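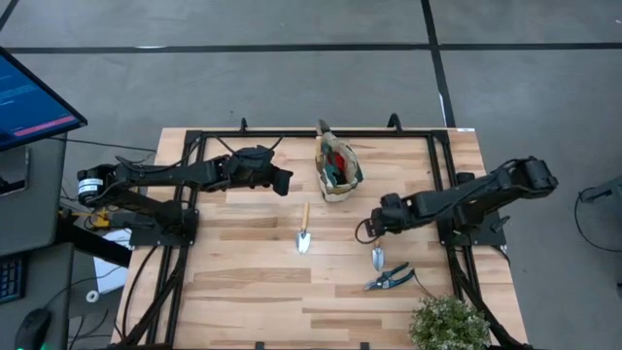
## Fosmont puts its bench rules for two-armed robots on one page

*16 August 2024*

If you have ever tried to find the right paragraph in a safety binder while a colleague stands waiting to switch something on, you will understand why people at the Fosmont workshop are so pleased this week. The old handbook for work with paired robot arms, which had swollen to 60 pages, has been boiled down to a single sheet, and it goes up beside every bench on Monday.

The sheet is largely the work of Adelino Teixeira, who looks after the benches and began collecting complaints about the binder back in April. He got plenty of them, and he is quick to say that the best lines on the new page came from the people who grumbled the loudest.

Much of it deals with tools that have an edge or a point. Garden tools are a good case, with pruning shears and hand trowels sharing a tabletop with two grippers. Under the new rules blades must point away from the operator's seat before the arms are powered, shears start the session closed and latched, and anyone reaching in to move a tool has to call a stop and hear it repeated back first. Live plants are welcome (the bench crew is rather fond of them) but they stay near the rim of the table, and watering is done elsewhere.

Speed gets its own box. With sharp tools out, the grippers may travel at no more than 200 millimeters a second, dropping to 125 when a hand-over between the two arms is being practiced. Cables have to be checked through the full reach of each arm at the start of the day – a loop that looks harmless with the arm folded can snag once it stretches out – and the keyboard, mouse and any paperwork belong on the desk, outside the metal frame.

Pundivier, the partner shop across the river, tried a draft over the summer and logged some 200 sessions with it. Their main request was for bigger type, and they got it. They also asked for a line about sleeves and lanyards, and that one went in almost word for word.

"I wanted something you could read with your coffee in the other hand," Teixeira said, before adding that coffee is, of course, not allowed at the bench either.

Kirko, which shares the building, will adopt the same page in the fall with small changes for its single-arm stations. Printed copies are at the front desk, and comments on the wording are welcome there too, in the tray marked for bench matters.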